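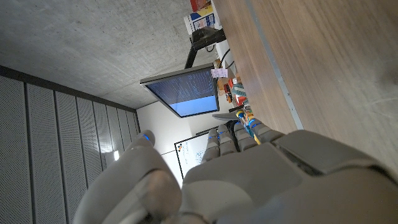

Print this page | E-mail this page

Clenisdale Evening Program
Rooms and How They Sound
Week 6 handout: Hard ceilings, perforated walls and the meeting room problem

Last week we clapped our way up and down the stairwell and had a great time doing it. This week we move indoors to the kind of room most of you sit in every Monday: a table, a screen, a whiteboard, a bare concrete ceiling, and one wall covered in perforated panels. I love these rooms! They look so simple, and nearly everything we've covered so far is going on in them at once.

1. Start with the ceiling

Smooth concrete gives back almost all the sound that reaches it. Its absorption coefficient is tiny at every frequency we care about for speech, usually 0.01 or 0.02. You may see faint mottling or the marks left from the pour, and people often ask me if that roughness helps. It doesn't, at least for the ear. Those marks are far too shallow compared with the wavelengths in a voice (a 500 Hz tone has a wavelength of more than two feet).

So a bare ceiling over a table works like a mirror. Some of that is useful. An early reflection that arrives very soon after the direct sound makes a talker seem louder and clearer to the person at the far end. Keep this in mind before you cover a whole ceiling in absorber.

2. Then the perforated wall

My favorite part. Look closely at a light gray panel dotted with little holes and it's easy to think the sound "goes in the holes and gets lost." Close, but there is more to enjoy.

Each hole holds a small plug of air. Behind the sheet there is normally a cavity. The plug has mass, the air in the cavity acts as a spring, and together they bounce at a favorite frequency, exactly like the bottle you blew across in the first class. Put some fibrous material in the cavity and the bouncing air loses energy as heat.

What you can tune:
- more open area moves the peak up in frequency
- a deeper cavity moves it down
- a thicker sheet moves it down
- filling in the cavity makes the peak lower and wider

You can't read the cavity depth from the front. Two walls that look the same from your chair may behave very differently, so ask for the section drawing or the test sheet. The dark seams between tall panels are mostly a matter of how the wall was put together, and you can leave them out of your sums.

3. The hard, flat things we forget

Whiteboards. Monitors. Wooden tabletops. All of them are reflective in the speech range, and they tend to sit right where the mouths and ears are. A tabletop is especially interesting: the bounce off it reaches the listener a hair after the direct sound, and the two can cancel at certain frequencies. If you've ever heard a table microphone turn a nice voice thin and hollow, you've met comb filtering.

A whiteboard facing a bare wall can give you flutter echo, that zippy "brrrp" after a clap. Treating only one of the two surfaces usually stops it.

4. Worked problem (please try it before you read on)

The practice room on the Fatora worksheet has a volume of 143 cubic meters. With its concrete ceiling, furniture and plain walls, total absorption at 500 Hz is 30 square meters. Use Sabine:

T = 0.161 x V / A

T = 0.161 x 143 / 30 = 0.77 seconds

Livable, a bit blurry on a call. Now put perforated panels on one wall and say they add 16 square meters of absorption at that frequency.

T = 0.161 x 143 / 46 = 0.50 seconds

Isn't that lovely? One wall and you've gone from a room where people lean in to a room where they lean back.

A caution. Sabine assumes the absorption is spread around evenly. If it is all on one wall, sound traveling between the other surfaces can hang on longer than the formula says, and the ceiling-to-table path is the usual offender. We'll look at measured decay curves from the Alvarado rooms next time, and you will see the bend in the curve very plainly.

5. For next class

Pick a room you use often. Sketch it, mark every surface H (hard) or S (soft), and clap once in the middle and once near each wall. Write down what you hear in ordinary words: "zing" and "boxy" are fine. If you have a perforated panel in there, put your ear near it while somebody talks from across the room, then do the same at a bare wall.

Optional and fun: find your table's reflection. Set a phone recording flat on the tabletop, talk to it, then prop it up on a folded sweater and do it again.

Reading: the chapter on resonant absorbers in the course pack, first half only. Skip the derivation unless you like that kind of thing (I do!).

Print this page | E-mail this page

Comments

I teach in Flasovville in a room with a concrete lid just like this and the flutter was between the whiteboard and the back windows. Hung a curtain, gone. Thanks for the H and S trick.

Is the 16 square meters the area of the panels or the absorption? I got stuck there for a while.

Reply from the instructor: Absorption! Panel area times the coefficient. A panel with a coefficient of 0.8 would need 20 square meters of wall to get you there. Good catch, I'll fix the worksheet.

Tried the sweater thing with my kids. You can really hear it.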